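Skript zur Übung „Rechnerbetrieb im Büro", Teil 3: Arbeitsspeicher

Stand: 9. Oktober 2022, Betreuung: Laiba Marwat

## Wozu Arbeitsspeicher?

Der Arbeitsspeicher (RAM) hält Programme und Daten bereit, mit denen der Prozessor gerade arbeitet. Sein Inhalt geht beim Ausschalten verloren. Dauerhaft gespeichert wird auf SSD oder Festplatte, die deutlich langsamer antworten.

Reicht der Arbeitsspeicher nicht aus, lagert das Betriebssystem Seiten auf den Datenträger aus (*Paging*). Man merkt das an langen Wartezeiten beim Wechsel zwischen Fenstern.

## Begriffe

- **Modul (DIMM):** Leiterplatte mit Speicherchips
- **Kanal:** Verbindung zwischen Speichercontroller und Modulen
- **Latenz:** Zeit vom Zugriff bis zur ersten Antwort
- **ECC:** Fehlerkorrektur, vor allem in Servern üblich

Welche Steckplätze zuerst belegt werden, steht im Handbuch der Hauptplatine. Bei zwei gleichen Modulen und zwei Kanälen kommt normalerweise je eines in jeden Kanal. 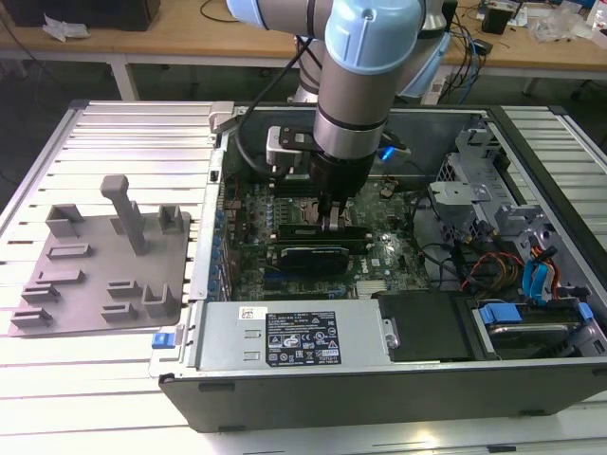

Warum wird ein Rechner mit mehr Speicher nicht immer schneller?

Zusätzlicher Speicher hilft nur, wenn vorher zu wenig vorhanden war. Bleibt im Betrieb ohnehin genug frei, liegt der Engpass meist bei Prozessor, Datenträger oder Netz.

## Fallbeispiel Dalby

Das Planungsbüro Dalby verwaltet etwa 700 Zeichnungen. Wai-kit Yuen hat im März notiert, dass das Öffnen großer Pläne stockt, sobald daneben der Browser läuft. Der Datenträger ist dann voll ausgelastet, der Prozessor kaum.

## Aufträge bis zur nächsten Übung

1. Am eigenen Rechner die Speicherauslastung im Leerlauf und unter Last ablesen.
2. Das Fallbeispiel deuten, höchstens 200 Wörter.
3. *Latenz* und *Bandbreite* in eigenen Worten abgrenzen.

Abgabe bei Kai-wen Kwan, Raum 711, oder in der Kursablage.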